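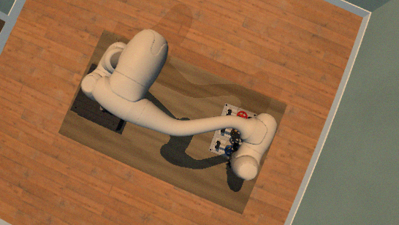

*Skonda, Thursday, October 18, 2018*

Hello, I'm Raluca Dinu and I run Hasia, a small evening language school above the bakery on the market square. I started with one class of Romanian for beginners and a kettle that leaked, and now we teach more than 60 people a week — still with the same kettle, I'm afraid!

Lenuța Cârstea takes the Italian groups and Mahfuz Talukder does Bengali and English conversation. Alina Chiriac looks after bookings, so it's her you'll get on the phone.

Classes last 2 hours with a tea break in the middle (bring your own mug if you're fussy). We don't set exams. There's homework, but I won't tell you off if the week got away from you — mine usually does.

New beginners' groups start in November. Come and sit in on a lesson first, it's free, and the stairs are round the back by the bike racks.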